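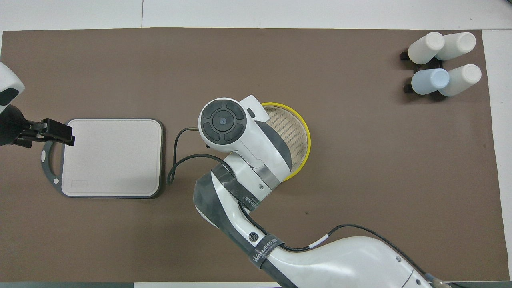 Progress report, second period
Project: Durnwood - planning and control software for two-arm table work
Prepared for: Nassar program office
Prepared by: Effie Baird, software lead

1. Short overview

In this period we finished the move from the old planner to the new one, and we began the work on shared workspace with two arms. The first of these took longer than I wrote in the plan. The second started late for the same reason, but it is going well and I do not ask for a change in the end date.

The project plan has 16 work items for the whole grant. At the end of March, 4 of them are still open. They are listed in section 6 with the person-time that I expect for each.

2. Planner

The old planner treated each arm as a separate robot and then checked for collisions after both paths were ready. When the check failed, it threw away both paths and started again. With kitchen objects on the table this happened very often, especially when one arm must stay near the cutting board and the other must pass over the middle of the mat.

The new planner, which we call Omine inside the team, plans for both arms in one joint space, but it does this only for the part of the motion where the arms can really meet. Outside of this part, each arm has its own plan and its own timing. The idea is simple. The difficult part was to decide where the shared part begins and ends, and for this we now use a swept volume which is computed before the run and stored on disk.

We tested the planner on 1,961 recorded start and goal pairs. The old planner could not find a path for 798 of them inside the time limit. We use these 798 pairs as our regression set, and every change in the planner must be run on this set before it is merged. I will give the full table of results in the next report, when the timing code is the same for both planners. At the moment the two programs start their clock in different places, and I do not want to send numbers which are not fair to compare.

3. Cable and sleeve model

The arm model from the manufacturer contains only the hard shell. Our arm on the right side carries an outside cable which makes a loop near the wrist, and also straps and protective sleeves. In the first period the planner knew nothing of these things, and we added a fixed margin to the whole arm. The margin was safe but too large, and the planner refused many positions close to the mat.

We replaced the fixed margin with a set of capsules attached to the wrist and forearm links. The cable loop has its own capsule group, and its size changes with the wrist angle. The values come from measurements done by hand, so the method is not elegant. If the cable is moved or the straps are put in another position, someone must measure again. I have written a page in the project notes on how to do it, and the planner now prints a warning at start if the measurement file is older than the last hardware change in the log.

4. Perception

The perception module gives object poses to the planner from the head camera. Three object types were the main work in this period.

Cutting board. The speckled surface gave us false depth edges. We now fit the dark rim first and take the plane from it. The loop handle is used to find which way the board is turned. This part is finished.

Round sieve plate. The yellow rim is easy to find by color when most of it is free. The problem is when the arm is above it and covers a large part. Before, the module reported the plate as lost, and the task stopped. Now the module keeps the last good pose and compares only the visible part of the rim with it. If the visible part still agrees, the pose stays valid. The open question is how much of the rim must be visible before we trust it. Today this is a fixed value in the configuration file, and I would like to replace it with something better grounded.

Bottle rack. Bottles lying on their sides are detected one by one, and then the rack is fitted to the group. White bottles next to each other are sometimes joined into one object, mainly when the soft shadow between them is weak. We tried to use the caps as separate features, because they point to the same side, and this works better than the body outline. I consider it half finished.

5. Tooling

The run viewer was rewritten. It can now show the planned path, the executed path and the object poses on one time line, and it can jump directly to the moment when a plan was rejected. This saved us more hours than any other thing in the period - I should have asked for it earlier.

Logs from both arms are now written with one clock. Before, each arm controller had its own time, and we corrected the difference by hand. The log format is the one from Nestix, with two added fields, and old logs can be converted with a small script which is in the repository.

We also have a nightly job which builds everything from an empty folder and runs the regression set in simulation. It is stable, except that the perception tests need too much memory and must be run in parts.

6. Open items

- Bottle separation in the rack. Three weeks.
- Trust value for partly covered objects. Two weeks, and then one week of tests on the table.
- Recovery motion when one arm stops and the other is still moving. This is the largest item. Five weeks, and I am not sure in this estimate.
- Documentation for the partner team. Two weeks, spread over the whole next period.

7. Risks and requests

The recovery motion is the main risk. Today, when one arm stops for any reason, the other one stops also and an operator must decide what to do. The software must be able to move the second arm away slowly, along a path which was already checked. We have a design on paper, but the low-level controller accepts a new path only when it is fully stopped, so there is a short gap which we must handle.

I ask for one thing. In the budget there is a line for a second planning computer, placed in the last period. I would like to move it to the next period. The nightly job and the daily work now share one machine, and in the morning we often wait for it until 10:00. The total amount stays the same. If the office agrees, please confirm in writing so that I can place the order.

The source code for this period is tagged in the shared repository, together with the regression set and the measurement page from section 3.

Effie Baird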